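Durnar 家電サポート 問い合わせ履歴
受付番号:194
受付日:2025年3月21日
件名:小型冷蔵庫、庫内からカラカラ音がします
お名前:Érica Sampaio
状態:対応中

こんにちは、Prullbridge店で中古の小型冷蔵庫を買った者です。配送のときはお世話になりました!

さっそくですが、音の話です。昨日の夜から庫内でカラカラ、カラカラと鳴るようになりました。プラスチックの下敷きを扇風機に軽く当てたみたいな音、と言えば伝わるでしょうか。ずっとではなくて、しばらく鳴って、ぴたっと止まって、忘れたころにまた始まります。寝る前に始まるとつらい…。冷え方は前と同じだと思います(Gruvixの庫内温度計を入れていたんですが、電池切れでした。すみません)。

自分で試したことを順番に書きます。

1.まず水平かなと思って、下の台を手で押してみました。少しだけぐらつく角があったので厚紙を挟んだら、ぐらつきはなくなりました。音はそのままです。
2.壁に当たっているのかもと思い、本体を壁から10センチ離しました。変わらず。
3.中身をいったん出しました。牛乳とか卵とかは隣のSeixasさんの冷蔵庫に避難中です(感謝)。空にしても鳴りました。
4.コンセントを抜いて40分放置。入れ直したらしばらく静かで「直った!」と喜んだのに、お茶をいれているうちに復活しました。
5.扉を開けると音が止まるときと、止まらないときがあります。条件はわかりません。

耳を近づけた感じだと、奥の壁の丸いファンカバーのあたりがあやしいです。
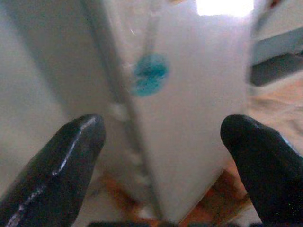
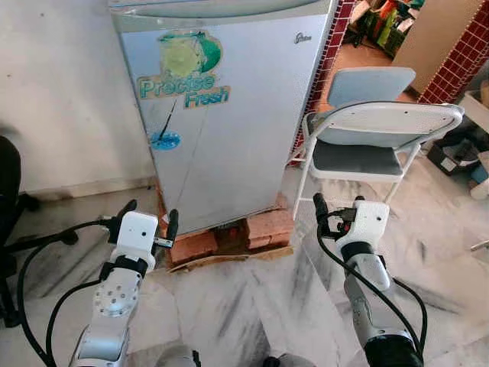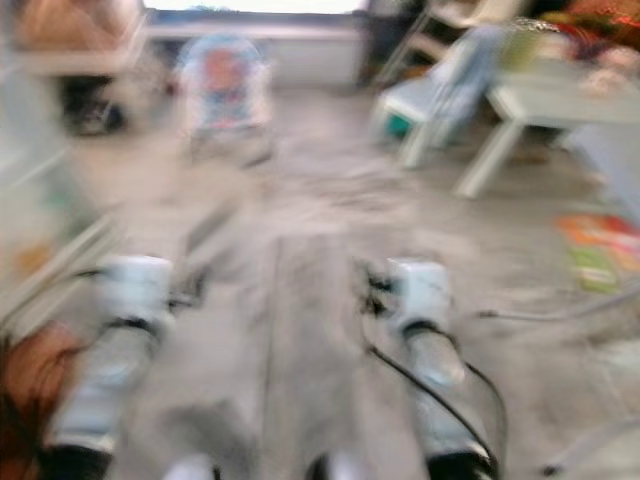
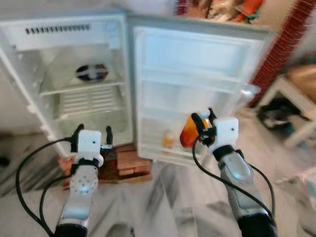

2枚目が扉の正面のシール側、4枚目が扉を開けたところ(奥の網棚のすぐ上がファンカバーです)

質問が三つあります。

・あの丸いカバーは自分で外していいものですか? 説明書をなくしてしまって、ネジなのか爪なのかもわかりません。無理に引っぱって割るのが怖いので、まだ触っていません。
・天井の黒いスリットの列は掃除機で吸っても大丈夫でしょうか。ほこりが原因だったらうれしいなあという希望込みです。
・出張点検は3,000円と聞いたんですが、買った店の保証があっても同じ金額ですか?

あと、扉の大きいシール(Precise Freshと書いてあるもの)は、はがしても保証に関係ないですよね? 音とは全然関係ない質問でごめんなさい、前から気になっていて。

【サポートからの返信】
お問い合わせありがとうございます。ファンカバーはまだ外さないでください。スリットは電源を抜いたうえで、やわらかいブラシでなでる程度でしたら問題ありません。霜がファンに触れている可能性がありますので、電源を抜いて扉を開けたまま一晩置き、音の変化をお知らせください。床に水が出ることがありますので、タオルを敷いてください。シールは保証に影響しません。点検料金は店舗に確認中です。

【追記】
一晩やってみました! 朝、下に敷いたタオルが端っこだけ湿っていました。スリットはブラシでなでて、少しだけ綿ぼこりが取れました。電源を入れて午前中はずっと無音、午後に一回だけ「カラッ」と短く鳴って、それきりです。前とは比べものにならないくらい静かですけど、その一回が気になっています。

牛乳と卵はまだ戻していません。もう一晩様子を見てから戻そうかな。霜だったとしたら、またたまったら同じことになるんでしょうか。この機種の古いものは10月ごろ、湿気の残る時期にも鳴りやすいとどこかで読んだ気もして、温度の設定を弱めにしたほうがいいのかも教えてほしいです。点検の料金の件も引き続きお願いします。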